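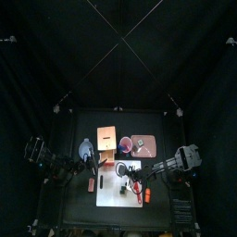 How can I check if my water meter is counting water which I do not use?

plaltel_tenant
I moved to a ground floor flat in Flodbridge in September and my first bill from Gudent Water is 152 pounds. I live alone and I am out for most of the day. The flat has one bathroom and a washing machine. The meter is outside under a small lid in the pavement. I would like to test it myself before I telephone the company. I don't know which numbers I must read.

Marked as helpful

nasr_road_9
Close every tap in the flat, make sure the washing machine is off, and write down all the numbers on the meter, also the red ones. Go away for an hour and do not flush the toilet. Then read it again. If the numbers are the same, you have no leak at the time of the test. If they have moved, water is going somewhere.

The black numbers are the cubic metres and these are the ones on your bill. The red numbers are the parts of a cubic metre, and for this test they are more interesting than the black ones, as a small leak can need many days to move a black number. Some meters also have a little wheel or star which turns with a very small flow.

When the numbers move, close the stop tap inside the flat (in my flat it is under the kitchen sink) and repeat the test. If the meter stops now, the leak is inside. If it continues, the leak is between the meter and your flat, or the meter belongs to more than one flat. For the second case, ask a neighbour to run the cold tap while you look at the meter. It took me two evenings to think of this.

Please compare also the serial number on the meter with the one printed on the bill. With me two digits were different, and I was paying for the flat upstairs. They corrected it after 5 weeks.

kettle_and_cup
Its the toilet. Its always the toilet. Put some food colouring in the cistern and look in the bowl later, if the colour comes down you need a new washer.

slowpost200
The answer of nasr_road_9 is good, I want only to add one thing. Look on the bill for a letter next to the reading. On my bills the letter E means estimated, so no person has read the meter and the company took a number from the tenant before. If you have an E, send your own reading with a photograph of the dial and ask for a new bill. Do you have the reading from the day you received the keys? It should be on the paper from the letting agent. Without it the discussion is much longer.

plaltel_tenant
Thank you all. There is an E. I have the paper from the agent, but the box for water is empty, so I will write to them this evening and make the test before I go to bed.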